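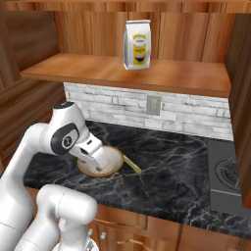 Competición Sumitz

La Competición Sumitz es un certamen estudiantil de manipulación robótica en simulación, organizado por el club Cimarier, con sede en Druten. Los equipos, de tres a cinco estudiantes, programan un brazo con pinza paralela en cocinas virtuales.

Formato

Cada edición consta de 12 tareas, entre ellas la manipulación de cuencos y utensilios sobre una encimera. Las escenas se generan con el entorno Semaan, que varía los materiales y la posición inicial de los objetos. El reglamento vigente – publicado el 8 de noviembre de 2022 – prohíbe el control manual durante la fase evaluada.

Puntuación

Una tarea se considera superada cuando el objeto queda en la región objetivo y la pinza se ha retirado. Las colisiones con el mobiliario restan puntos; los empates se resuelven por tiempo de ejecución. En la última edición se registraron 1069 intentos válidos.

Calendario

La inscripción se cierra en febrero. La fase final se ejecuta en un servidor común, con semillas aleatorias desconocidas para los participantes.

Véase también

Cinemática inversa
Planificación de movimiento
Robótica educativa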